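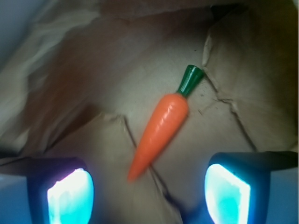 Toy carrot on brown kraft paper.

Hedari Fold 67 Bluetooth Keyboard
by Ovumby

Typing on glass is fine for "running late" and "yes, milk". Anything longer and your thumbs start filing complaints. The Hedari Fold 67 is a proper keyboard with 67 proper keys, and it folds in half to fit a coat pocket (a jeans pocket too, if you don't plan on sitting).

It pairs with up to 3 devices and switches between them with a key in the top row. Phone, tablet, laptop, back to phone. If you answer your boss in the family group chat, that one's on you.

The keys have real travel and a soft click -- quiet enough for a library, though perhaps not for the person beside you on a night flight. The layout is standard QWERTY. We moved the delete key slightly on the first version and heard about it at length, so it's back where it was.

Battery: almost 100 hours of typing per charge. Opening it turns it on, closing it turns it off. USB-C cable in the box, charger not, you own nine already.

Weight: 280 grams
Keys: 67
Paired devices: 3
Colours: black, dark grey, and a grey we're told is different
Works with: most phones, tablets and computers with Bluetooth
Does not work with: the telly, whatever your brother-in-law says

The stand is sold separately. It's called the Dunleavy, it holds a phone upright or sideways, and it does nothing else. Tablets need the larger Dunleavy, also sold separately.

Spills: the keyboard will forgive a few drops of water. It has never forgiven coffee with sugar in it, and the warranty takes the same view.

Orders for the different grey ship in December. Black and dark grey are in stock.

Page updated 22 August 2026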